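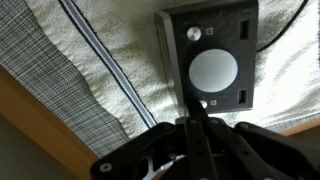 Home Reviews Methods Hardware Archive

Review: the Akbari press-and-probe method, tested on small panels

June 2020

Akbari is a training and control method for contact tasks with a wrist-mounted camera. It is published with code, a set of pretrained weights and a short manual. The claim is that a policy trained on a modest number of hand-guided demonstrations can bring one fingertip to a small control and press it, without a force sensor and without a model of the object. We ran it for a month on our own bench, against Zillell, the visual servoing package we have used until now.

Set-up

The hardware was a six-axis arm with a two-finger parallel gripper and a small camera at the wrist. The test object was a dark panel with a large pale disc in the middle and a small silver button above and below it, lying on a white towel. The towel matters more than it sounds. On a hard bench top the panel slides when pressed off centre, and on foam it sinks. Terry cloth does a little of both, and it wrinkles differently each time it is laid out, so the background never repeats exactly.

We collected 172 demonstrations. The manual suggests more, but gives no curve to support the figure. Each one starts with the fingers clear of the panel and ends with the tip withdrawn after contact. The panel was turned by hand between runs. Training took one night on a single desktop card.

Results

Every trial was scored by contact: did the correct button close its circuit within 30 seconds, and did the finger touch any other control first.

On the large disc there is little to separate the two methods. Zillell is quicker, as it plans a straight approach and does not hesitate. On the small buttons Akbari was clearly better. Zillell needs a clean view of the target throughout, and at close range the gripper's own finger covers part of the lower button. When that happened Zillell lost its track and either stopped or drifted on to the disc. Akbari carried on from the last useful frames and usually landed on the button or its rim.

The gain depends on the history window. With the default of 4 frames the behaviour is as described. With the window cut to a single frame, Akbari did no better than Zillell on the lower button and slightly worse on the disc. We take this as fair evidence that the memory does the work and that the network size does not matter much. The paper reports the same test on a different object and reaches the same view.

Polished metal remains a problem. The silver caps throw a bright highlight that moves with the wrist, and under a direct lamp the policy aimed for the highlight instead of the centre of the cap. Diffusing the lamp removed most of these errors. Adding brightness changes to the training images helped less than we expected.

Software

Installation is plain. The logger writes in the Prarotetti format, so existing recordings can be read without conversion, although timestamps must be in milliseconds and the loader does not warn if they are not. Camera calibration is optional. We skipped it and saw no loss.

There is no limit on pressing depth apart from the arm's own current limit. Set this low before the first run. We marked 2 panels before doing so.

Verdict

Recommended for small controls seen at close range with partial blocking of the view. For large targets in open view Zillell is faster and needs no training data. A release with a depth limit is promised for December.

Recent reviews
Rarnano wrist camera mount
Zillell visual servoing package, second look
Prarotetti log format and viewer
Soft fingertips compared
Low-cost lamps for bench work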